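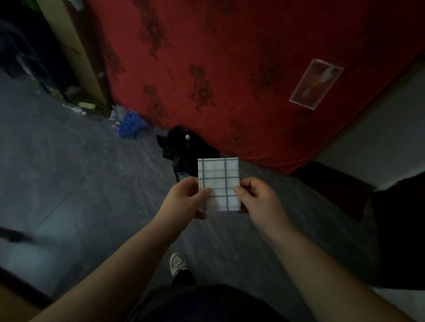
Una tarjetita cuadriculada entre las manos.

¡Por fin he vuelto a bordar! Llevaba desde julio con el bastidor guardado y esta semana me he puesto con un mapa de Stulldale, el pueblo donde veraneábamos de pequeños, a punto de cruz y en 341 puntadas de ancho (sí, ya sé, me he venido arriba).

Lo que más me está gustando es el color. Empecé con dos azules para el río y ya voy por siete — el último, un gris verdoso precioso que encontré rebuscando en la mercería Baudry. El campanario lo he deshecho tres veces y sigue torcido, pero le estoy cogiendo cariño.

Si alguien sabe rematar el hilo metálico sin que se deshilache, ¡que me lo cuente, por favor! Mañana sigo con los tejados.

Compartido 622 veces · 8 comentarios
Contacto | © Wokitent | Volver arriba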